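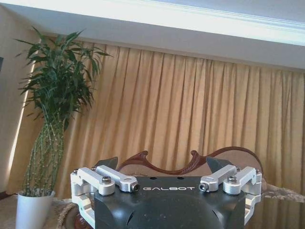 Frequently asked questions for new demonstrators

Last updated in November by Eldana Endale, who would like fewer emails.

What does a demonstrator do?

You do a household task while holding the arm, or while steering it from the desk with the hand controllers. The arm records how it moved and what the wrist camera saw. Later the learning people at Prorner feed it all to a model, and the model tries to do the task without you. Your job is to have been a good influence.

By hand or by remote – who decides?

The task sheet does. Anything with cloth is by hand, because you can feel the fabric pull. Anything that involves reaching behind furniture is by remote, because Somkiat Ratanaporn once got his sleeve wedged between the arm and a sideboard and we all had to hear about it.

Why do we work in living rooms?

A robot that has only met a bare lab bench will be badly surprised by a carved chair back. The Netelville sessions are meant to include houseplants, lace, pleated curtains and whatever else people own. Please don't tidy the room first. If a chair is in the way, it stays in the way, and you steer around it.

The daylight at the edge of the curtain keeps changing. Should I close it?

No. Leave curtains as you found them. Glare goes in the notes box as "glare." You don't need to write a paragraph, Mulugeta.

How long is one demonstration?

As long as the task takes, up to 2 minutes. After that the recorder stops by itself and makes a sad noise. A full set is 50 good demonstrations of the same task. Yes, of the same task. Bring something to listen to.

I fumbled the grasp. Do I start over?

If you dropped the thing and picked it up again, keep going and tick "recovered." Those are useful, and Meron Hadgu asks for more of them every week. If you dropped the thing and it rolled under the sofa, stop, tick "discard," and fetch it yourself.

Can I go faster?

You can, and then the robot will too. Move at the speed you'd want near your own grandmother's china.

What should be in view of the wrist camera?

Both finger pads and the space between them, at all times. The top of the gripper housing, with the GALBOT lettering, should sit low in the picture. If the lettering has wandered off to one side, the camera mount has slipped. Don't push it back by eye. Call Gadisa Tefera, extension 3133.

May I tighten the bolts on the fingers?

No.

One of them looks loose, though.

Extension 3133.

Where do the recordings go?

Into the Gallari folder, under your initials and the task number. Mamo, our upload script, runs at night and skips any file with a space in its name. It doesn't tell you that it has done so. We have asked it to.

How many demonstrations until the robot can do it?

The current goal is 700 per task, across all demonstrators and rooms. Some tasks come together well before that. Folding a napkin has not, and we would rather not discuss it.

Does the robot copy my bad habits?

Yes. If you tap the cup twice before you lift it, so will the robot. Ask Somkiat.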